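Notebook, towel cell, Broltville
September, started 7:40

Came in to a note from Oliwia: "left arm drifting again, please recalibrate." I don't believe in drift until I've ruled out everything else, so no calibration before lunch. We recalibrated twice over the summer for the same complaint and both times it was back inside two weeks. Either the arm is bad or we keep fixing the wrong thing.

What she sees: on the first grasp the left gripper closes short of the towel corner and comes up with nothing, or with a pinch of the edge that slides out on the lift. Right side is fine. Her count from the overnight log is 50 cycles, 5 missed corners, all left. Gion says that's within what Rusix promised when we bought the folding package. Maybe, but what Rusix promised was a mean over both arms, and all the misses being on one side is not a mean.

1. Before touching anything

Power off, arms parked, brakes on. Went over the left wrist by hand. No play at the flange. Gripper screws held at the torque in Haris's sheet, so whoever did them last did them right. Right wrist the same.

Jaws: the left pair has a shine on the inner faces that I can feel with a fingernail. Wiped both pairs with alcohol. Lint came off the left cloth, much less off the right. Not a proof of anything but I wrote it down.

2. Cable

This is where I'd put my money. The wrist cable on the left gets retied every time somebody swaps a jaw, and nobody ties it the same way. Too short a loop and it pulls on the module at the far end of the reach. Kilian thinks a cable can't move an arm that size. I agree it can't move the arm. It can pull the connector, and a connector that is half seated gives you a gripper that reports closed early.

Unplugged, looked at the pins, reseated, retied with more slack. Moved the arm by hand through the reach with the brakes released, Raelene holding the stop. No tugging now. I did not check whether there was tugging before, which was stupid, so I can't claim this as the cause.

3. Static check with the blue towel

Same towel as always, the light blue terry one with the white piping, because the piping gives an edge you can judge by eye. Laid it flat, loop tab up, and did not smooth it too carefully. The customer's towels don't arrive ironed. Brought both arms in slowly to the corner approach and stopped there to compare jaw position against the cloth.
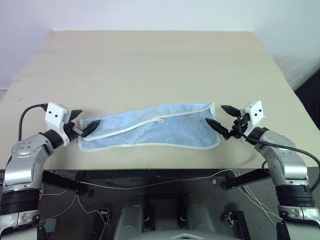
By eye the lower left jaw is at the corner, or near enough that I wouldn't argue. So at slow speed, stopped, the position is believable. That is one more reason not to run the calibration routine, whatever the note says. It would shift a number that looks fine.

4. Running it

Put it back to 70 percent speed, where the night shift runs it. Raelene laid the towels, I watched the left hand only. One miss early on, none after that for as long as I stood there. With the jaws cleaned and the cable retied in the same morning I have no idea which of the two did it, if either. Should have changed one thing at a time. Haris will say so when he reads this, so there, I've said it first.

Birkurano support replied at 11:15. They claim 99 percent of missed grasps on this gripper are "surface related" and want us to buy the ribbed jaw inserts. They also sell the ribbed jaw inserts. Asked them for the test data and heard nothing by the end of the day.

5. Left open

Tabletop has gray scuffs, more of them toward the left. Could be the jaw touching down too hard on that side, could be years of people dragging things over it. Oliwia to clean that area tonight and see if fresh marks show up.

Spare jaw pair from the Hämmerli drawer goes on the left tomorrow, old pair kept in a bag with a label. Cable stays exactly as it is, and please don't retie it during the swap. If you have to, take a measurement first.

No calibration until I've seen another overnight log. Gion disagrees and has written so on the whiteboard.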